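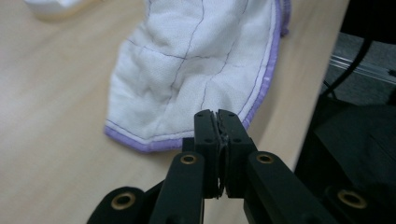 図1 手持ちグリッパ側カメラの画像。紫の縁取りのある白い布と、閉じかけた2本の指

手持ちグリッパによる布の縁把持データの収集と、縁基準座標を用いた模倣学習

卒業研究報告書
提出日:2019年3月6日
報告者:Qistina Subramaniam

1. 目的

布を広げる、畳むといった作業では、最初にどこを掴むかが後の動作を大きく左右する。縁を1枚だけ掴めれば布を引き出せるが、内側の皺を掴むと布全体が塊のまま持ち上がる。本研究では、人が手持ちグリッパで布の縁を掴む動作を記録し、その記録から把持直前の指先軌道を学習する方法を検討した。特に、指先軌道をカメラ座標で表す場合と、布の縁に沿った局所座標で表す場合とで、把持の成否がどう変わるかを比較した。

2. 装置

記録には平行2指の手持ちグリッパを用いた。カメラは本体に固定されており、指先と対象が同じ画像に入る。指の内側には灰色のパッドを貼った。リンクの関節部には真鍮色のインサートが入っており、指の開度は画像中のリンク位置から推定した。開度用のエンコーダは付けていない。

再生側はアームの手先に同じ形状の指を取り付けた。記録と再生で指の寸法を揃えたため、リターゲティングの処理は省いている。記録用ソフトウェアはZastari、軌道の後処理は研究室内で使われているFekachを利用した。両者の時刻は起動時に一度だけ合わせた。

3. 対象と記録手順

対象は、紺色のステッチが入ったキルト状の白い布である。薄紫の縁取りがあり、その内側を縫い目が縁と平行に走る。角は丸い。皺が寄るとステッチの線も曲がるため、格子を直線と仮定した姿勢推定は使えない。一方、縁取りは白い面との色差が大きく、布が丸まっていても輪郭の手掛かりとして残りやすい。

手順は次のとおりとした。

(1) 布を片手で軽く丸め、木の天板の上に落とす。
(2) グリッパを布の手前に構え、記録を開始する。
(3) 見えている縁のうち最も近い箇所へ指先を寄せ、天板に沿って差し込む。
(4) 指を閉じ、縁を持ち上げて2秒保持する。
(5) 布を放し、記録を終了する。

記録した試行は100である。このうち、縁が画像から外れたもの、指を閉じる前に布が大きくずれたものを合わせて18試行除外した。残る82試行を学習に用いた。

4. 縁の抽出と座標系

画像をHSVに変換し、色相と彩度の閾値で縁取りの領域を抽出した。得られた領域を細線化し、指先の中点に最も近い点を基準点とする。基準点における接線方向をx軸、布の外側へ向かう法線方向をy軸、天板の法線をz軸とした。布の内外は、接線の両側で白画素の割合を比べて判定した。

角の丸い部分では接線の向きが短い区間で変わる。基準点が1フレームごとに動くと座標系が振動するため、接近開始後は基準点を固定し、布が動いた場合だけ更新した。更新の判定には基準点周辺の画像の差分を用いた。この処理を入れる前は、差し込みの途中で手首が左右に振れる不具合があった。

軌道は指を閉じる時点から遡って切り出し、位置3成分、手首の回転3成分、指の開度の計7成分で表した。

5. 学習と比較条件

学習器は全結合層のみの小規模なネットワークとした。入力は現在の7成分と縁の局所形状、出力は次の時刻の7成分である。布の画像そのものは入力していない。

比較した条件は次のとおりである。

条件A:軌道をカメラ座標で表す。
条件B:軌道を縁基準の局所座標で表す。

成功の判定は、縁を掴んで布を持ち上げ、2秒間落とさないこととした。内側の皺を掴んで持ち上げた場合は失敗とした。

6. 結果

条件Bは条件Aより安定して縁を把持した。差が大きかったのは、縁がカメラに対して斜めに置かれた配置である。条件Aでは指先が縁に届いても接近方向が合わず、片方の指だけが布を押して皺を増やす例が目立った。条件Bでは、縁の向きが変わっても差し込みの向きが追従した。

縁がカメラにほぼ正対する配置では、両条件の差はほとんど見られなかった。記録時に操作者がこの向きを好んで選んだため、学習データが偏り、条件Aでも足りたと考えられる。

条件Bの失敗は、縁が下に折れ込んで裏側の縁取りが見えている場合に集中した。抽出処理は表裏を区別しないため、外向きの法線が逆になる。このとき指は布の下ではなく上から入り、空振りするか、2枚重ねで掴んだ。

7. 考察

縁基準座標の効果は、学習器の性能よりも、軌道のばらつきが減ったことによると考える。局所座標に変換すると、試行間の差し込み方向の分散が明らかに小さくなった。ただし、この方法は縁取りの色に依存する。Lương製の無地の布でも抽出を試したが、縁と面の色差が小さく、同じ閾値では領域が途切れた。

パッドの状態も結果に影響した可能性がある。上端がほつれると布に引っ掛かり、放す動作で縁が指に残る。再生実験の途中でパッドを交換したため、交換前後の試行を分けた集計が必要だが、今回は行っていない。

指先同士の隙間が狭い状態では、画像上で指と布の角が重なり、基準点が隠れる。Zornberg法による輪郭補間も検討したが、処理時間が制御周期に収まらず採用を見送った。

8. 今後の課題

裏返った縁の判定には、縁に平行な縫い目と白い面との位置関係を使う予定である。また、記録時の縁の向きを事前に指定し、データの偏りを抑える。追加の記録は6月に行い、同じ除外基準で整理する。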